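Notebook, Skirkdale upstairs bench
2019-04-03
Gruvier hand-held gripper kit, trial loan, first proper session

Got the Gruvier kit set up upstairs this morning and spent the whole day on it, so this is long. Skip to the bits on calibration if you only care about whether to buy it.

Quick recap for anyone who wasn't in on the emails. We need recordings of people doing ordinary tabletop jobs with a gripper in each hand, for the Alexiou project, and until now we've been doing it by driving the arm around, which is slow and makes everybody grumpy. Gruvier will lend the kit for 14 days and after that we either pay or pack it up. Markos T. is the one who has to sign, so Markos, please read the whole thing and not only the price!

Setup was easier than I'd feared. The straps took some fiddling (loosen everything first, put it on, then tighten, the booklet has it the wrong way around). The marker cubes want to be in view of the head camera when you start, so you stand still, look down, hold your hands out in front of you and wait. It feels a bit silly but you get used to it. Feet fairly close together, elbows in, codes facing up.

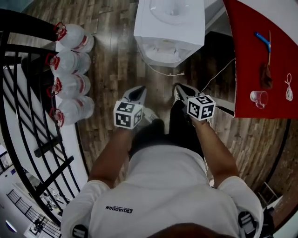 Sofia Tzavaras
Test bench technician, Wemis

The start pose is the part I'd most like them to improve. If I tipped my wrists too far the software lost one cube and sat there without telling me which one. I worked out that tilting the hands a little so that more than one face shows is much better than holding a single face dead flat to the camera. Glykeria had guessed as much from the manual and was very pleased with herself.

Table was the red-cloth one next to the water dispenser. I kept the objects boring on purpose: the clear glass mug and the brush with the blue handle. The job was to pick up the mug, do a brushing motion inside it, put both down. Clear glass is a mean choice for the cameras and I know that, but our customers' kitchens are full of it, so there's no point testing with nice matte blocks and then acting surprised later.

We kept 19 takes. More than that were started, but I threw out the ones where I fumbled the beginning or forgot to do the start pose. Raw list is on the shared drive under the session name, with my comments against each take. Take 7 has me talking all the way through it, sorry in advance to whoever labels it.

Things I liked:

The fingers. They're padded and they meet in a narrow V, and I could feel what I was doing through the handle, which I can't say for the old rig. The brush handle is slippery and thin and I still got hold of it first try most of the time.

The weight is fine for a short stretch. My right wrist started complaining in the afternoon, though, so I'd plan on swapping people over before lunch and again after.

Takes save by themselves when you stop. Such a small thing, and it saved me so much walking back and forth.

Things I didn't like:

Calibration has to be redone every time you put a gripper down for a while. The sales sheet says it holds. Mine didn't, and the drift showed up clearly when I played back the late takes against the early ones.

The clips on the straps are awkward with a gripper in either hand — you need a second person, or you need to put everything down, and then you're back to calibrating again. Eirini suggested a little stand by the table so the grippers always go back to the same spot. Worth trying before we complain to Gruvier.

Cable mess. I had white cables trailing off the table and along the floor and I spent half the day thinking about my feet. Must tape these down tomorrow. Glykeria, have we still got the wide tape?

Later on I looked through the gripper camera footage, which is the part I was most curious about. The view is very wide, so the ceiling bends like anything, but the fingertips sit right in the middle where you want them and the other hand stays in view a lot of the time, cube and all. That matters to us for the two-handed jobs. The housing eats a good half of the picture, and I'd like to know if the training side can live with that or if we should mask it out. Question for Markos K. when he's back at his desk. 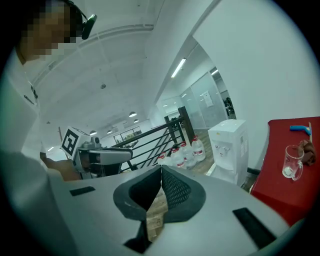
Do we have to use Gruvier's own software to get the recordings out?

The takes come off as ordinary video files plus a pose log, and our own scripts can read both. Gruvier's software is only needed for the calibration step and for the first pairing of the two grippers.

Price, then. They quoted 300 a month for the lease with spare finger pads included, and buying outright is a separate conversation that I haven't had. I asked how long the pads last and got a vague reply, so I've asked again in writing. The mesh side is the one I'd expect to wear first, but that's a hunch after a single day.

My feeling so far is that I'd take the lease for 3 months and hold off on buying. I'm faster with this than with the arm by a mile, and people here will want to use it, which counts for a lot. I want the drift sorted out first.

For tomorrow: tape the cables, build something for the grippers to sit on, redo the mug job with Eirini wearing the rig so we've got a second person's hands in the set, and note the time of every calibration next to the take number. I'd also like to try the brush left-handed.

Charger is in the top drawer. Please put it back there.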